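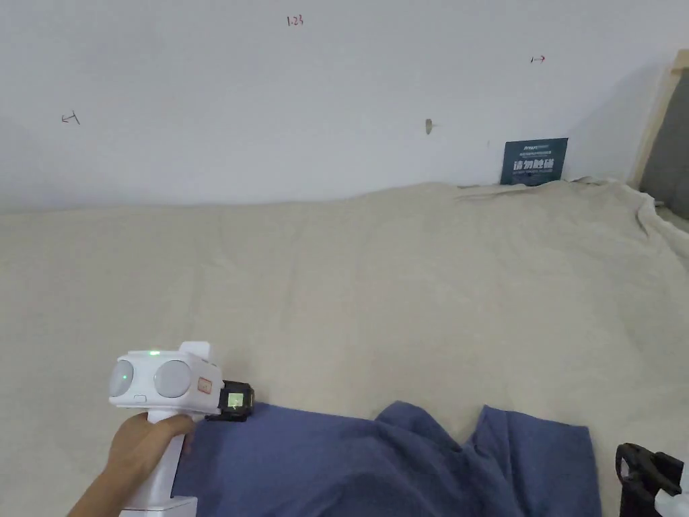 Dark blue cloth, crumpled, on the beige sheet. May.

Washing tests, navy cotton from Drakos
Started 9:20, machine free until lunch.

Purpose of the day: to find how much the navy shrinks in the first wash, and if the color goes to the neighbor cloth. We want to cut the apron panels next week and I don't want to cut them twice, like we did with the olive.

The supplier sheet says 288 grams per square meter. I did not check this yet, the round cutter is blunt and the edges come out with hairs. To do when the new blade is here.

Long strip, marked with white thread at both ends, along the warp. Before wash, thread to thread: 1,177 mm. I measured three times, lying flat, without pulling. The second reading was one millimeter more but I think I had the tape not straight.

Wash 1: Rotix machine, 40 degrees, cotton program, normal spin. Pulport powder, the one without brightener, one level scoop. Full load was 1,490 g dry, with old white sheets to fill the drum. One piece of white test cotton was sewn to the navy on one short side only. The stitches were long, so it is easy to take apart.

Out at 10:45. Dried flat on the rack in the back room, window open. I did not iron, only smoothed by hand. It was still a little cool at the selvage at 13:00 so I waited until 14:30.

After wash, thread to thread: 1,119 mm. So 58 mm lost, it is 4.9 percent. This is more than I hoped. The supplier writes "up to 3", but I suppose they measure after pressing with steam, and we don't press the strips. I will ask them which method they use.

Weft direction: I forgot to put the threads. Only when the machine was already full of water I remembered, and then the door was locked. From the width of the strip by eye there is little change, but this is not a measurement and should not go in the table.

Color: the white test piece came out with a pale blue shade near the seam, stronger on the side that was folded inside. Gray scale I give 3–4, in daylight by the window. Under the tube lamp it looked like 4, so please always use the window. The old sheets have no stain that I can find.

Rubbing, dry: white cloth, ten strokes, very light mark. Rubbing, wet: clear mark, I say 3 and maybe lower. For aprons this is not so good, people wear them over light shirts. The Tilach navy from last year was better in wet rubbing, but it also faded on the folds after one summer, so I can't call it the better cloth.

Wash 2 with the same strip is in the machine tomorrow morning, same program, same powder. If it loses less than one percent more, I would wash the whole length once before cutting and forget about adding extra to the pattern. If it loses more, we wash twice — it costs water and half a day, but the panels will stay square.

Small things:
Put warp AND weft threads before the wash. I wrote it also on the card on the machine.
The powder scoop is cracked at the bottom and loses a little, needs a new one.
Sew the white test piece on two sides next time, it was twisted like a rope.
Keep the remaining navy rolled, the fold lines are already visible on the outer layer.

Stopped 16:10. Weft result comes with the second strip.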